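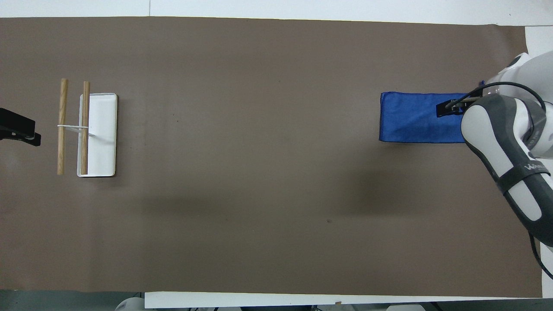 Cloth station, right arm at the fabric, tray and sticks on the left side of the paper.

Home | Tickets | Knowledge Base | Status | Log out

8/28/26
Posted by Cetholm Automation Support Desk

Ticket 1953: Right arm stops with force limit fault during cloth pickup
Site: Van Beek test facility, table cell
Priority: High
Status: Resolved, monitoring

Summary of the report
The site reported that the right arm halted several times while gripping the blue cloth on the two-arm table cell. The controller displayed fault 357, downward force limit exceeded. On the last occurrence the arm did not release the fabric when the operator selected Recover from the menu. The wrist began to lift with the cloth still held, and the operator pressed the emergency stop. No injury was reported. The site was instructed to leave the cell powered down until this desk replied.

Equipment and software
The cell runs the Nandico task controller with the Atix motion package. The work surface is a white tabletop covered with a sheet of brown paper. The task calls for the right arm to take hold of the blue cloth near its upper corner and fold it toward the left. The tray and the two wooden sticks belong to the following task and are not handled during the fold.

Troubleshooting log

Entry 1. The site supplied the controller log. Out of 126 pickup attempts recorded under the current settings, nine ended in fault 357. All nine took place while the fingers were being lowered onto the fabric. None took place during travel.

Entry 2. The site was asked to inspect the fingers and the wrist cable for damage. No damage was found. The cable loop above the gripper was found to have enough slack for the full range of wrist motion and was ruled out as a source of added load.

Entry 3. The site was asked when the table covering had last been changed. The present paper was laid after the height calibration performed in February. The calibration record lists a bare tabletop. The procedure requires that table height be measured again whenever the covering is changed, and no later measurement was on file.

Entry 4. Table height was measured at four points with the arm in manual mode at reduced speed. The stored value was lower than the measured surface at every point, and the difference was greatest on the right side, where the cloth is picked up. With the stored value in use, the fingers were being driven down against the paper before the closing command was sent.

Entry 5. The release failure was reproduced with the supervisor standing at the stop button. After fault 357, the Recover option raised the wrist first and opened the gripper second. This order is correct for rigid parts, which may otherwise be dropped onto the table. It is not suitable for a cloth that may be caught or weighted by another object.

Entry 6. The recovery order for this task was changed so that the gripper opens fully before any upward motion. The new height value was entered and saved. The downward force limit was left at its original setting. A request from the site to raise the limit was declined.

Entry 7. The site ran 50 pickup attempts with the revised settings. No faults were recorded. The recovery sequence was then triggered by hand five times with the cloth gripped, and the fabric was released each time before the wrist moved.

Cause
The fault was caused by an outdated table height value. The failure to release was caused by a recovery sequence intended for rigid parts. Both conditions were present before the first fault was reported.

Required actions for the site
1. Measure and save the table height after any change of paper or other covering. Record the covering type on the calibration sheet.
2. Do not select Recover while any person has a hand inside the cell, including to free the cloth.
3. If the fabric remains held after a fault, press the emergency stop and contact this desk. Do not pull the cloth from the fingers.
4. Confirm that the left arm is parked before testing recovery on the right arm.

Open items
The same recovery sequence is installed on two other cells at the site. Neither is to run cloth tasks until the revised order has been loaded and tested. The ticket will remain in monitoring until the site returns the signed calibration sheets for all three cells.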